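Hand-Held Gripper Sessions in Homes: Walk-Through Checklist with Inspector's Comments

Site: upstairs bedroom, Flokstead
Task set: soft goods on a made bed
Checked by: Pantelis Balaskas
Copy to: Settimio Villa, Makris office

Thank you to everybody who made room for me in August, and please read the comments as well as the marks, as most of what I have to say is in the comments. I have used the Avard home-session sheet throughout and left its numbering alone.

1. Before the first pickup

1.1 Household has signed, and knows which rooms are in use. OK.
The signed copy was on the hall table when I came in, and the only room listed was this one. I'd still like the room name written out in full next time ("back bedroom, upstairs") because "bedroom" could mean three doors in this house!

1.2 Walking path clear on the operator's side of the bed. OK after correction.
A pair of slippers and a charger were on the rug. The operator moved them without my asking, and I was very pleased to see it.

1.3 Personal papers, medicines and family photos put away. OK.

1.4 Operator has removed rings, bracelets and loose cuffs. OK.

2. The gripper

2.1 Pivot pins seated, none standing proud. OK.
Run a fingertip over each one, please, with the jaw at rest. It takes 20 seconds and I have found a loose one that way before, on the Bolach job.

2.2 Pads clean and firmly bonded on both fingers. OK.
There was a little lint along the lower corner of one pad. Wipe with a dry cloth between items, and don't pick at it with a fingernail.

2.3 Jaw opens fully and closes evenly. OK.
Five slow cycles in the air before anything is touched. I counted five, thank you.

2.4 Weight with everything attached written on the tag. Needs attention.
The tag says 570 grams, but the ink has nearly rubbed off and I had to take it over to the window to read it. A new tag, please, with a strip of clear tape over it.

3. Handling on the bed

3.1 Cloth is taken by a raised fold, with fingers kept off the sheet underneath. OK.
This is the one I care about most with bedding. If the pads go in too low they take the sheet along with the cloth, and then everything on the bed shifts. Pinch a ridge, pause, and lift only when you are sure it's the cloth alone you have.

3.2 Jaw fully open on approach. OK.

3.3 Free hand stays clear of the linkage. OK, with a reminder.
It's so natural to reach in and straighten a corner, and I do it myself at home. Set the gripper down first, then straighten. The openings in the side arms are just the size to catch a fingertip, and a pinch there hurts for the rest of the day.

3.4 Boxes on the bed are closed and have no staples. OK.
Tape only, as the sheet asks. Staples snag bedding, and we would be the ones buying the household a new set.

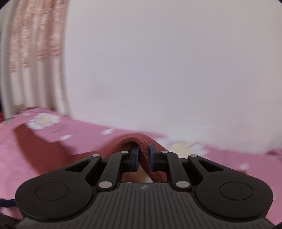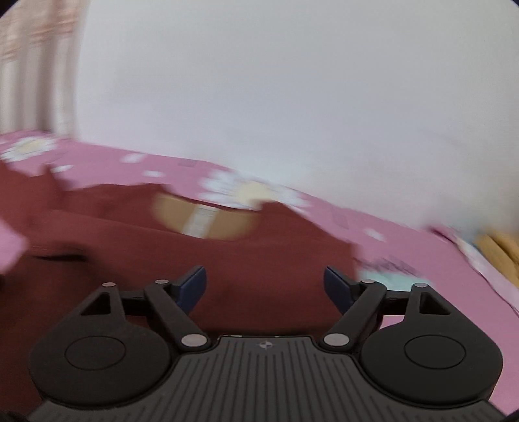 Section 3, gripper at the bed: jaw closed on a fold of cloth in the first, open in the second.

3.5 Steady pace, no snatching. Needs attention.
The operator is careful and good company, but the sweeps across the bed were too quick for my taste. Quick moves are harder on the wrist, and they leave you less time to stop if a child or a cat comes round the door. Count "one, two" on the way over and you'll be fine.

4. Rest and finish

4.1 Break taken after each block of 13 pickups. Partly met.
The first break was on time. The second was skipped "to get the set done," and I know that feeling well, but the rule is there for your wrist and it holds on a good day too. Sit down, have some water, look out of the window.

4.2 Gripper laid flat, jaw closed, whenever it is out of the hand. OK.

4.3 Bed and room left as they were found. OK.
Nicely done, with the sheet smoothed and the curtain left alone.

4.4 Household told that the session is over. OK.

Result: passed, with three things to put right (2.4, 3.5, 4.1). Settimio, could you see to the tag before the gripper goes out again? The other two I'd rather talk through with the operator in person, so please don't send a form letter. I'll bring the revised sheet when I come by the office.

P. Balaskas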